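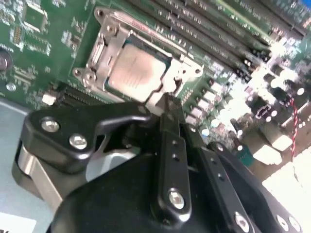 Mahuika, April

I've had the old workstation in the spare room for a couple of years and finally got it opened up on the bench. It came out of an office clearance at Kumness and cost me $138, which seemed fair for a machine with a proper server-style board in it.

The plan was to look over the processor and socket before spending anything on memory. With the load plate swung open, the chip sits square in its silver frame and you can get a good look at the edges. I couldn't make out the engraving on the lid, so the part number will have to wait until I've given it a wipe and found a better lamp.

I've ordered two sticks of RAM from Zekix for $77, plus a tube of thermal paste. Their site said to check the slot labels on the board before fitting anything, as the order matters on these. Mine are printed in white beside the slots, small but readable once you get down close.
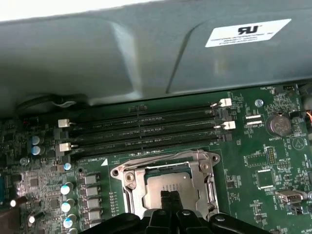

Grey air shroud at the top, empty memory slots under it. The lowest is marked DIMM4_CPU1.

The shroud is a big awkward bit of plastic and there's a black cable running under it that I want to keep clear of when it all goes back together.

Once the memory turns up I'll fit it and see if the thing boots. If it does, it takes over as the file server at Gruvside and the old laptop can be retired. I still need to find a drive caddy.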